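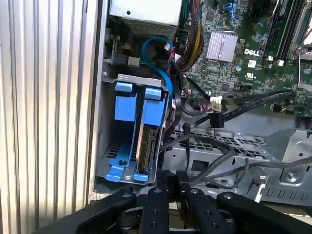 **Figure 6.1** Open Dell desktop tower: hard drive in a blue plastic caddy, with the power supply above.

# Chapter 6: Removing and Fitting Storage Drives

The hard drive is the part a bench technician replaces most often. In the Lullville workshop records used throughout this book, 376 desktop repairs were logged in one year, and 107 of them ended with a new drive.

Many office towers hold the drive in a plastic caddy. The caddy in Figure 6.1 has two release tabs at the top and sits in a metal bay. Coloured plastic usually marks a part meant to be handled -- a convention worth learning early, though not every maker keeps to it.

Two connections concern us in this chapter. The data cable (SATA) runs between the drive and the motherboard. The power lead comes from the power supply. A blue SATA cable can be seen looped above the caddy in the figure; the red, yellow and black wires further up form a separate harness.

## 6.1 Before opening the case

1. Shut down the computer and unplug it from the mains.
2. Hold the power button in for five seconds.
3. Put on an earthed wrist strap.
4. Note the route of each cable before moving it.

Pull on the plug and never on the cable. If a plug has a metal latch, press the latch fully before pulling. Forced latches are a common cause of damaged sockets, and a cracked socket on the drive itself cannot normally be repaired at the bench.

Section 6.2 deals with releasing the caddy.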